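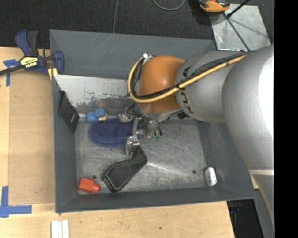
The KUKA arm over the mixed-item bin, clamp and blue tape and all.

Home | Projects | Reports | Partners | Contact

18 October 2018
Posted by the Palacios bench team

Hi all, it's report time again, and this one is mostly about money and shopping, so I'll try to keep it moving. You asked last time for a clearer picture of what the Palacios grant still has to buy before January, and I've spent a good part of the past few weeks getting quotes and arguing with spreadsheets.

The arm itself is paid for and off the list (hooray!). What's left is everything that hangs on it or sits under it. The gripper is the big one. We'd like a second one, same model, so that a broken fingertip doesn't stop the whole bench. Cliline quoted us 17 weeks for delivery, which scared me, and Utetti came back with 10 weeks at a slightly higher price. I'm leaning toward Utetti. If you have strong feelings the other way, please tell me soon, as the quote won't stay open forever!

Next up, tubing and fittings. These are cheap one by one and horrible as a group. I had them under "small parts" in the original budget and that was a mistake, so they now get their own line with $253 in it. I've also added cable ties and a proper hose sleeve to that order while I'm at it.

Then there's the bin. The floor of the metal one is scratched and shiny, and its back panel has rusty brown patches, so I'd like to price a replacement with a matte finish and see whether that makes life easier for the vision people. Fukside makes one for $135 and they'll drill it to our layout for free. I'd buy one first, try it, and only then talk about more. I also want to swap the bar clamp for a bolted mount. The clamp does hold the edge, but I'd sleep better with bolts.

Test items: we're keeping the mix deliberately awkward, so think a soft blue toy figure, a navy shoe or slipper sort of thing, a red-orange bottle, flat black plastic. I don't need new money for these. Thrift stores and our own closets will cover it through the end of the grant (my family has started hiding things).

One thing I got wrong in the plan was storage. I never budgeted a shelf for spares, and with a second gripper coming we'll need one with a lock. I'd like to move that over from the travel line, where we've underspent. Is an email enough for that, or do you need the form again?

I'll send the three quotes in a separate message, along with the updated sheet. The gripper decision is the only one I can't make without you.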